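Hi Shirley, quick March update on the Costigan sash and cummerbund line! We've shipped 600 sets so far, mostly to choirs, and only 11 came back (all sizing, all swapped).

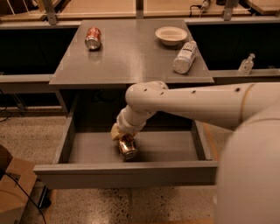

The new satin is in from Vukell and it drapes so much better than the old stuff. Valentyna wants the metallic shade next, and I'm with her – think of the gold can in that drawer, about that warm, maybe a touch softer for weddings. Samples are three weeks out.

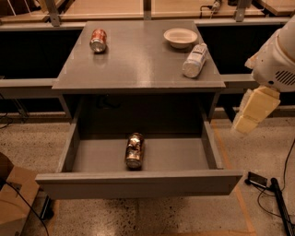 Prom orders are the big push now, so the second half of your grant is going to elastic, clasps and one more stitcher. We've spent $2,733 of it already. I'll send receipts with the next report, and the sizing chart once Valentyna has fixed it!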